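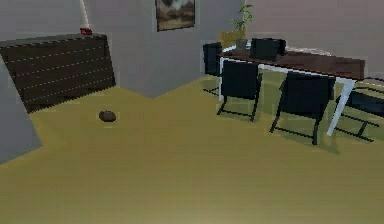 *Dark wood drawers, red lamp base, plain gray walls.*

# Dunedwood drawer organizers, four months in

I have strong feelings about drawers, and for most of my adult life those feelings were bad ones. I'd buy a nice deep dresser, fold everything beautifully on the first night, and by the end of the month I'd be digging for a matching sock like a dog on a beach. So when I say I love the Dunedwood expanding dividers, please picture somebody who has already given up on shoeboxes, tension rods, and one very sad attempt with cereal cartons and tape.

I bought the Grarkton set, the middle size. It comes with 11 pieces: long rails, short cross pieces, and two little end caps that I still haven't found a use for. The rails have a spring inside and a rubber foot at each end. You squeeze, drop them in, let go, and they grab the sides of the drawer. No screws, no glue, no pencil marks. My first drawer took 4 minutes, and I spent one of those looking for the end caps.

## What I like

They stay put! I open drawers like I'm starting a lawn mower, and the rails haven't budged. The cross pieces click into slots along the rail, so you can make a narrow row for socks and a wide one for T-shirts, then change your mind in the fall when the sweaters come out (I have changed my mind five times already, and the slots are still tight).

The height is right, too. Cheap dividers tend to be so low that a rolled T-shirt flops over into the next row. These come up to just under the rim of my shallowest drawer, and in the deep ones they still hold up a row of jeans stood on end.

And the finish is pleasant to touch. Smooth edges, no splinters, nothing that snags a knit. I ran an old pair of tights along every rail to check — not a single pull.

## What I'd change

The instructions are one folded sheet with drawings so small I needed my reading glasses and the flashlight on my phone. Ignore them and just play with the pieces.

The rubber feet left a faint smell in the first drawer for a week or so. I left it open during the day and tucked a bar of soap in the corner, and by January I'd forgotten all about it.

They also really want a drawer with straight sides. My grandmother's old nightstand has sides that lean out toward the top, and the rails crept upward every time I shut it. I moved that set to the kitchen, where it now keeps the spatulas away from the whisk, and I'm delighted with it there.

## Compared with the others

Before these I tried the Masanja fabric boxes. They're pretty, and they're great for underwear, but they slump once they're half empty and you can't resize them. If your drawers are an odd shape, they may still suit you better. The Flerstead trays are sturdier than either one, but they come in fixed sizes and I lost a strip of space down the side of every drawer.

## Would I buy them again?

I already did — one more set for the hall, where the gloves, batteries, and takeout menus used to live in one big heap. It's going in this weekend, end caps and all, if I can think of somewhere to put them.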